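Stukel cutlery drawer organiser: seven months in

I bought the Stukel drawer organiser back in February, in the sort of mood where you pull a drawer right out and tip the lot on the worktop at ten at night. Ours had got to the stage where it only opened if you slid a hand in first and pressed the ladle down. You know the drawer!

It cost me 30 pounds from Lukumay, delivery included, and it came in a flat box with the dividers wrapped separately in paper. It's bamboo, it stretches sideways to fit, and there are 16 possible slots if you use every last divider (I don't, they'd be silly little things, fit for a teaspoon each).

Putting it in was easy enough. You drop it in the drawer, pull the two sides apart till they meet the edges, and push the dividers down into the grooves. Mine were stiff, especially near the back, and I did one of them with the heel of a shoe. They've loosened up a bit since. The felt feet on the bottom are good, and the whole thing stays put when the drawer gets slammed, which in this house it does.

Knives and forks, lovely, no complaints. Where it starts to struggle is with the awkward stuff, all the long thin bits and sticks that every kitchen seems to breed. Skewers roll under the dividers because there's a gap at the bottom, and chopsticks are worse. I've ended up with an elastic band round mine, and I didn't pay 30 quid to be using elastic bands. 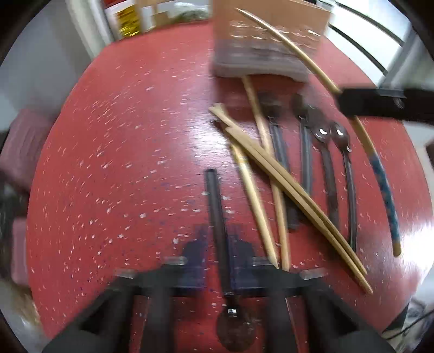
Wilma Lambrechts wrote in to say she had the same bother with skewers and cured it by cutting a strip of non-slip mat and laying it under the dividers before pushing them down, so the gap closes up. She's also of the view that anything longer than a wooden spoon belongs in a jug by the cooker and has no business in a drawer at all.

I tried the mat and it does help, though you have to take everything out to fit it and I found a lot of crumbs. The jug I'm less sure about, we've hardly any worktop as it is.

Cleaning is my other grumble. You can't put it in the dishwasher, and the corners collect bits, so I go round them with an old toothbrush every few weeks. The Brotatau one my sister has is plastic and just gets rinsed under the tap, but it slides about like mad and she can't make it any wider.

Would I buy it again? Yes, I think so, for the cutlery drawer. I wouldn't get a second one for the utensils. I've got my eye on the deep Pusisell tray for those, and I'll report back once I've measured up properly this time.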